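Two arms, two grippers, one kitchen table
Speaker notes, Eusebio Palacios, May 2021

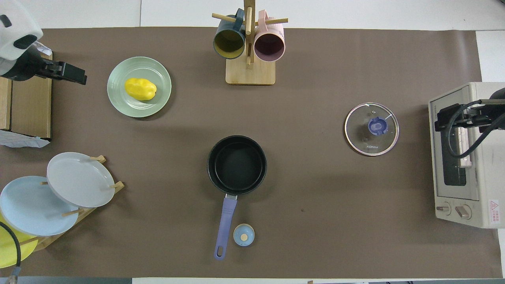
Opening. Thank the hosts. Say up front that the talk is a comparison of two parallel grippers on kitchen objects, run in our lab in Dedirport in April. We call them by the names we use in the lab: the Vodow and the Floretti. Both are electric, both have two fingers, both came with the fingers the maker supplies. If people want numbers on payload and closing speed, send them to the data sheets. The talk is about what happens at the object.

Say why we did it. We had to pick one gripper for the next project year and the opinions in the group were split. People who had used the Vodow liked it because it was set up already. People who had used the Floretti liked the software. Neither is a good reason to buy more of them.

Slide 2. The setup.

Two arms facing each other across one table, brown paper over most of the top. The paper gives the cameras an even background and we can mark start positions on it in pencil. It wrinkles after a few days and then we change it. The white top underneath gave us trouble with exposure in the first runs, mostly on light objects.

Objects are ordinary kitchen things. Plates in a wooden dish rack, mugs on a mug tree, a saucepan, a glass lid, a toaster oven, a bell pepper. No test blocks. I get asked about test blocks every time. Answer: we have block results from last year, and they did not predict much once we moved to plates.

Slide 3. How a run works.

An operator drives the arm from the control station. The same operator does the same task with both grippers before moving to the next task. 400 trials in total, 200 per gripper. Object positions are reset between trials from the pencil marks. A trial ends when the object is released in the goal area, or when it is dropped, or when time is up. We scored drops and timeouts separately and I will keep them apart in the plots.

Mention that operators knew which gripper they were driving. There is no way to hide it from them. It is a weakness and somebody will bring it up, so bring it up first.

Slide 4. Plates.

Go slowly here, it is the most useful part.

A plate lying flat on paper is hard for any parallel gripper. The fingers have to get one tip under the rim. A raised rim helps. The Floretti fingertips are thinner and went under more easily. The Vodow tips tended to push the plate along the paper. Operators learned to push it against something heavy and then lift. I allowed that and counted it as a success, but it is slower, and it shows in the times.

Plates standing in the rack are a different problem. The rim is easy to reach, but when the plates lean on each other the gap is small and there are pegs in the way. Here the two grippers came out close. Failures were mostly contact with a peg on the way in, and that is an arm and camera problem more than a gripper problem. Point to the plot, pause, let them read the axis.

Slide 5. Mugs.

Taking a mug off the tree needs a pull along the dowel before any lift. If the operator lifts first, the handle catches and the tree comes along. Both grippers can do it. The Vodow held better once closed, with less rotation of the mug in the fingers. Hanging a mug back is much harder. We had operators who never managed it in the time limit with either gripper. Do not hide this.

Slide 6. Saucepan and lid.

The pan handle is long and easy to close on. The trouble comes at the lift, when the weight of the pan is all at the other end and the handle turns between the fingers. Gripping nearer the bracket helped with both. Rubber pads helped more. The pads are our own addition, cut from sheet, and the padded trials are reported separately.

The glass lid we pick by the knob. Manual grasping is fine. Automatic grasping is poor with both grippers, and the depth image is to blame: the camera sees the paper through the glass. If there is time, show the depth map next to the color image. The blue knob comes through, the glass mostly does not.

Slide 7. Toaster oven.

Only a short note. We used it for door opening and for turning the control knobs. Turning a knob with two flat fingers works as long as the wrist is lined up with the knob axis. A few degrees off and the fingers slip. We did not see a clear winner. The arm also has less room on that side of the table, and the cables need watching when it reaches over the top of the oven.

Slide 8. The pepper.

People expect this one to be about force. Both grippers have a force limit and at the lowest setting neither one marked the skin. At the middle setting the Vodow left dents. The Floretti gives up to 2 settings below that point, so there is more room to work with. A pepper rolls when the first finger touches it, so the approach matters more than the squeeze. Close both fingers together, centered, and it stays put.

Slide 9. Controllers.

The Vodow runs on the Cifuentes controller with our own driver. The Floretti runs on its own box. Commands to the Floretti arrived late when the network was busy and operators complained about it. We moved the box to a separate switch and repeated the affected trials. The numbers on the slides are the repeated ones. Keep the old ones in the backup slides in case of questions.

Slide 10. What we chose.

Floretti for plates and soft items, with our pads fitted. We keep one Vodow for the mug work. Mixed pairs mean two sets of calibration files, and that has already cost us a mixed-up file. Mention it, other groups will hit the same thing.

Slide 11. Next.

Wrist cameras on both arms. A thinner fingertip for the Vodow, printed first and then machined if it holds. Repeat the rack task with the plates placed closer together. Ask if anyone has a working method for glass lids and take names afterward.

Backup slides: pad dimensions, driver settings, per-operator times, the first set of Floretti trials.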